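Caring for Table Coverings in Shared Workrooms: An Interview with Evie Goodall

The Hirnthorpe Center for Domestic Crafts maintains 16 worktables for the use of its students, visiting makers and evening classes. Each is covered in canvas. Responsibility for the coverings rests with Evie Goodall, who joined the Center as furnishings supervisor after nine years with Cavar, a supplier of upholstery cloth to schools and theaters. She spoke with the Center's newsletter in March, shortly before the annual replacement of the cloths in the Lunde Room.

Why canvas

Visitors often ask why the Center does not leave its tabletops bare. Ms. Goodall gave a practical answer. "A hard top is easy to wipe, but it is noisy, and a finished piece will slide on it," she said. "If you set a bowl down on cloth, it stays where you set it. You also hear much less of your neighbor's work."

The Center has tried several other coverings. Felt was comfortable under the hands but held dust and lint. Oilcloth stuck to paper in warm months and cracked along the table edges. Canvas, in her view, has proved the most forgiving. It can be washed many times, and a worn piece can be cut down for a smaller table or used to line a drawer.

The choice of color was less simple. The first cloths were dark green and concealed dirt so well that they were seldom washed. Ms. Goodall replaced them with off-white in her second year. "I was told that it would look dirty within a week," she recalled. "It does show marks. I wanted to be able to see them."

Accepting marks

A cloth in regular use at the Center is rarely spotless, and Ms. Goodall does not expect it to be. Faint smudges and small specks are treated as ordinary wear. Her staff are asked to look instead for anything that could transfer to another person's work, such as wet glaze, ink or wax. A cloth with any of these is taken off the table the same day.

"There is a difference between a stained cloth and a dirty one," she said. "I have cloths that have been washed so often they are softer than my bedsheets, and they still have specks in them. They are perfectly clean."

She is equally relaxed about creases. New canvas arrives folded, and the fold lines may take months to fade. Pressing helps, but the Center's laundry room has a single iron, and she prefers to keep it for the display linens. Light creasing on a worktable is left alone unless it lies where someone needs to draw or cut.

The back edge, she noted, deserves more attention than it receives. Where a table stands close to a wall, the hem tends to bunch and wrinkle, and small tools can disappear into the folds. Staff are instructed to run a hand along the hem at closing time and to draw the cloth forward if it has begun to climb. 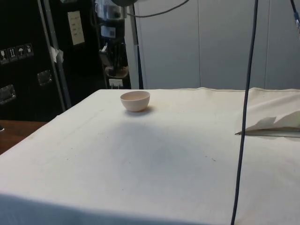 Keeping the surface clear

The second part of the conversation turned to what may be left on a table between sessions. The Center's written rule allows one object per table, a limit that Ms. Goodall introduced after a year of what she described as "slow accumulation." Small bowls are the usual choice. They hold pins, beads or scraps during a class and are emptied afterward.

"I ask people to put the bowl toward the back," she said. "The middle belongs to whoever comes in next. If they have to begin by moving someone else's belongings, they have lost the first few minutes and usually their good mood as well."

Loose paper and spare cloth cause more difficulty. Both are pale, both are easily overlooked on a pale table, and both are sometimes gathered up with the covering when it goes to the laundry. One member lost a set of paper patterns in this manner, and the machine was out of service for three days.

Washing and replacement

Coverings are washed at the Center in cool water, with a mild soap made by Wenent, and are hung to dry over rails. Ms. Goodall does not use bleach, having found that it weakens the stitching well before it harms the cloth. Hems are checked while the canvas is still damp, and any open seam is repaired by hand before the cloth is returned to its table.

The present supply should last up to 3 years. The Center sets aside $2,000 for each full replacement, a sum that covers the canvas, the thread and the hire of a heavy sewing machine. Members who wish to learn hemming may assist with the work and may keep the offcuts.

Asked whether she covers her own table at home, Ms. Goodall said that she does, with a piece of the old dark green.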